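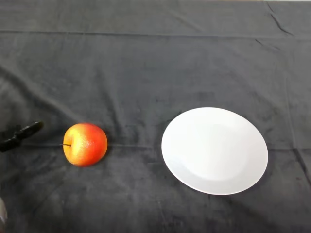
3 min read

Oncombe Interfaith Seminary: student support
Ticket 798: Certificate in Spiritual Counselling, module 3 will not unlock
Opened by: Dalva Guerra (second-year student)
Assigned to: Volkan Kozan
Status: Resolved
Opened: 3 May 2023

Problem as reported
I finished module 2 (Listening and Silence) and sent in my reflective essay. The page for module 3 (Rites of Passage) still has the padlock on it. My tutor, Jolanta Wieczorek, has marked the essay and I have her comments by email. I have logged out and in again and tried a different browser. I need the reading list before the residential, as I am leading the opening prayers and one of the readings is meant to come from it.

Reply, Volkan Kozan
Thank you. Please tell me what it says next to "Supervised practice" on your Flellumura home page. It should be a number of hours.

Reply, Dalva Guerra
It says 14. It should be 30. I did the other hours at the hospice chaplaincy in January and the form was signed by Eugeniusz Kaczmarczyk, who supervises there.

Log, Volkan Kozan
Checked the essay first. Mark is entered and released, so that is not the cause. Module 3 needs both the essay and the full 30 hours. The hospice form is in the student's uploads but is not linked to the practice record. The supervisor field on the form is blank.

Tried: linked the form by hand. Flellumura refused it with "supervisor not recognised".

Tried: searched the supervisor list. Rev. Kaczmarczyk is there, but under his old placement at Jakubowski House. His approval at that address ended when he moved to the hospice. The new approval was never added.

Passed to Jolanta Górecki in the ordination and placements office, as I can't approve supervisors.

Reply, Jolanta Górecki
I have his letter of good standing and the hospice agreement on paper. Both are dated before the student started there, so the hours count. I have added the hospice as a second placement and left the old one in place for earlier students. Please try again.

Log, Volkan Kozan
Linked the form again and it was accepted. Hours now read 30. The padlock stayed on until I ran the progress check by hand, then module 3 opened on the test view.

Reply, Dalva Guerra
It is open for me too and I have downloaded the reading list. Thank you both.

Closing note
If another student from the hospice reports the same fault, check that the form names the hospice placement and run the progress check after linking. Two further forms from there are waiting and I will do them under a separate ticket.

Was this page helpful? 14 yes, 3 no
Comments (3)

Related tickets
Essay marked but grade not showing
Changing your faith tradition on your student profile
Uploading a letter from your congregation
Avomano video room: no sound during group meditation

Contact student support | © Oncombe Interfaith Seminary | Back to top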